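Last updated 1 December

# Cleaning stuffed toys and small fabric bags without a washing machine

Surface cleaning is the right method for plush toys with glued parts, sound boxes or unknown filling, and for lined children's bags with stiffened backs. The procedure below uses a low-moisture foam and a white cloth. Working time is roughly 20 minutes per item, plus drying.

## Before you start

Read the sewn-in label. If it says "surface wash only", stay with this method. If it allows machine washing and there are no electronics inside, a cold gentle cycle in a mesh bag is faster.

Check the seams. Any opening that shows filling must be closed first with a ladder stitch in polyester thread. Pull gently on eyes, noses and zipper pulls. Loose hard parts on a toy for a child under three should be removed for good – do not glue them back on.

You will need:

- mild liquid detergent, free of dye and fabric softener
- two bowls
- a soft brush (a baby hairbrush is fine)
- several white cotton cloths
- a vacuum with an upholstery nozzle
- a wire rack

## Step 1: Remove dry soil

Vacuum the whole surface on low suction. Stretch a piece of nylon stocking over the nozzle if the item has buttons or trim. On bags, empty every pocket, turn the lining out as far as it will go and vacuum the corners.

## Step 2: Test for color loss

Wet a corner of white cloth with the detergent mix and press it against a hidden spot for two minutes. Test each color separately. Strong colors next to pale ones are the usual source of trouble, so test along that seam as well. If the cloth picks up dye, use plain cold water for the rest of the job and keep the sections apart while they dry.
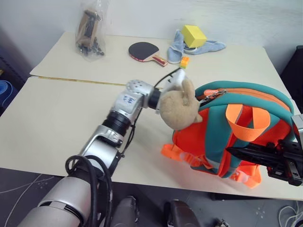

*Plush toy and child's backpack: plush pile and bag fabric are cleaned separately.*

## Step 3: Make the foam

Put one teaspoon of detergent in a cup of lukewarm water and whip it with a whisk until a stiff foam forms. Only the foam is used. Liquid from the bottom of the bowl soaks through to the filling and leaves rings. Karkix and Jimar both sell a ready-made upholstery foam; either can be substituted at this point.

## Step 4: Clean

Brush foam onto one area at a time, with the pile first and then lightly against it. Wipe with a cloth wrung out in clean water from the second bowl. Change the water when it turns gray.

For woven bag fabric, use short strokes along the weave. Straps and handles need a second pass. Do not soak foam padding.

## Step 5: Dry

Blot with a dry cloth and place on the rack in moving air. Turn every few hours. Most items need a full day; thick bodies can take 2 days. A hair dryer may be used on the cool setting only – acrylic pile mats permanently under heat.

When fully dry, brush the pile up again. If a musty smell remains, the filling is still damp. Return the item to the rack.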